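Llegué a Stallen con la idea de ver robots y lo primero que me pusieron delante fue un café y una silla con reposabrazos. La silla resultó ser lo importante. Es la consola desde la que se maneja a distancia la pareja de instrumentos con los que el equipo de Erov le enseña a una máquina a suturar, y mi entrevistada (instructora, quince minutos de charla prometidos que se convirtieron en una mañana entera) me pidió que no apareciera su nombre. «Pon que soy la que cose», me dijo. Pues eso.

Lo primero que quise saber fue qué significa enseñarle algo a un robot, porque yo me imaginaba a alguien escribiendo órdenes.

«No, no, aquí se cose y punto. Yo muevo los mandos, los instrumentos me siguen y el sistema guarda todo: por dónde fui, cuándo abrí las pinzas, qué se veía en cada momento. Luego el modelo intenta sacar de ahí una manera de hacerlo.»

Le pregunté cuántas veces hay que repetir la misma puntada. Se rio y abrió una hoja en la pantalla: 2.481 demostraciones guardadas desde abril. ¡Y todas de sutura! Trabajan en tandas de 60 minutos y después paran, se ponga como se ponga el calendario. «Cansada coso feo, y si coso feo el robot aprende a coser feo. No distingue entre mi estilo y mi sueño.»

Me contó que antes de esto daba clases de sutura a estudiantes, y que lo que más le costó al cambiar fue la fuerza. Con la mano notas cuando el hilo tira; en la consola de Erov no le llega nada a los dedos. «Lo ves todo y no sientes nada. Aprendes a leer el hilo: si cuelga, si se estira, si el tejido se levanta un poquito. Las primeras semanas rompía hilo a todas horas, fatal.» 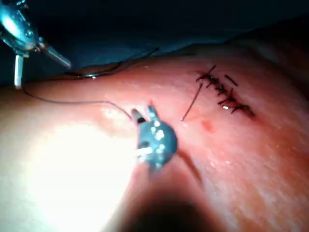 *Los dos instrumentos, con el hilo entre ambos y cuatro puntos ya anudados a la derecha.*

Me llamó la atención lo despacio que va. Yo esperaba un gesto de cirujana de película, y ella se detiene, recoloca, espera. Según me explicó, las pausas también se graban, y hubo bastante discusión en el equipo sobre si había que recortarlas. Se quedaron. «Cuando me paro estoy decidiendo algo. Si lo quitas, el modelo ve un salto y se inventa lo de en medio.»

¿Y los errores? Yo habría apostado a que se borran, pero tampoco. Los fallos que consigue arreglar (un agarre torcido, una aguja que queda en mal ángulo) van a una carpeta aparte que llaman Jidum, y de ahí salen, me dice, las lecciones más útiles. «Un robot que solo ha visto puntadas perfectas se queda tieso en cuanto algo se tuerce. Tiene que haber visto a alguien salir del lío.»

Probamos también lo contrario, que era lo que yo quería desde el principio: sentarme yo. Me dejaron 2 intentos. En el primero agarré aire con muchísima seguridad. En el segundo cogí el hilo, lo celebré antes de tiempo y lo solté. Ella no me dejó guardar ninguno, por cierto. «Ese te lo llevas de recuerdo, pero al modelo no se lo enseño.»

De lo que sabe hacer el sistema por su cuenta habla con bastante cautela. Pasar el hilo de una pinza a otra le sale bien muchas veces; el nudo es otra historia, y con la luz reflejándose en el tejido se despista más de lo que a ella le gustaría. En la sala de al lado tienen un segundo puesto, el Meinecke, con mandos más pesados que a ella no le gustan nada. Los de programación quieren que grabe también allí, para que el modelo no se acostumbre a una sola manera de mover los brazos. «Les digo que sí, que la semana que viene. Llevo un mes diciéndolo.»

Antes de irme le pregunté si no le daba un poco de apuro entrenar a algo que un día podría coser sin ella. Se lo pensó mientras volvía a ajustarse la silla.

«A mis alumnos también les enseñaba para eso», me contestó, y me pidió que apagara la grabadora, que le tocaba empezar otra tanda.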